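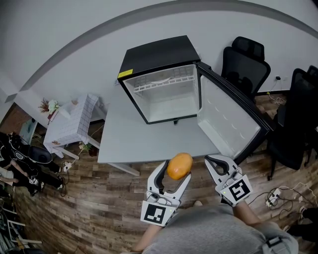

A black mini fridge with its door open and a white wire shelf inside.

Carroll wants your second fridge on a list

Carroll residents who keep a refrigerator anywhere other than the kitchen will have to register it with the city starting in March, under a measure approved Monday night at a meeting that ran long enough for the building's own vending machine to be emptied.

The rule covers garage fridges, basement fridges, porch fridges, dorm-size fridges under desks and what the text of the measure calls "beverage units of any capacity." Registration costs $5 per appliance and is good until the appliance dies or the owner moves. The sticker must be displayed on the outside of the door, at a height the measure does not give.

City staff say the point is to find out how much old cooling equipment is plugged in around town before the summer, when the Manano Street substation has a habit of giving up in the late afternoon. It gave up twice last July. The second time, it took the traffic lights on the east side with it, and drivers at the Lendia Avenue intersection were left to work things out among themselves, which they did at considerable volume.

The city's utility office believes the trouble comes in part from elderly refrigerators that were retired from kitchen duty and sent to the garage to hold soda. A garage in July is a hard place to be a refrigerator. The office puts the number of second fridges in Carroll at 3,000, a figure it reached by mailing a questionnaire to 600 households and then doing some multiplication. The questionnaire also asked residents to list what was inside. Many answered "drinks." One household wrote "none of your business" and, on the next line, "venison."

Opponents filled most of the public comment period. Several said they did not object to the fee so much as to the idea of a fridge having paperwork. A landlord asked whether a rented room with a small fridge and no kitchen counted as having a first fridge, a second fridge or a kitchen. Staff said they would get back to him. Another speaker wanted to know about coolers, and was told that a cooler is not an appliance unless it plugs in, and then admitted that his plugs in.

The measure passed after two changes. Medical refrigerators are exempt, along with anything in a vehicle. A proposed fine of $100 for unregistered units was cut to a written reminder, with a second reminder to follow if the first is ignored. What follows the second reminder was left for a later meeting.

Enforcement will be light. The city has no plans to send anyone into garages, and the one inspector who might have been asked to do it is already busy with fences. Officials are counting on a trade-in offer to bring people forward. Owners who register a working fridge more than 15 years old can have it hauled away for free by Triremero, the recycling firm that handles the city's bulk pickup, and will get a credit on the next electric bill. The amount of the credit has not been set.

Triremero will start with the neighborhoods fed by the Manano Street substation and work west. Fridges should be empty, unplugged and at the curb by 7 a.m. on the scheduled day, with the doors taken off or taped shut. The city asks that the tape not be duct tape.

Registration forms will be at the utility office counter and the library. An online form is promised for later in the spring. Residents with more than one extra fridge need a separate form for each -- the office is printing the forms in pads.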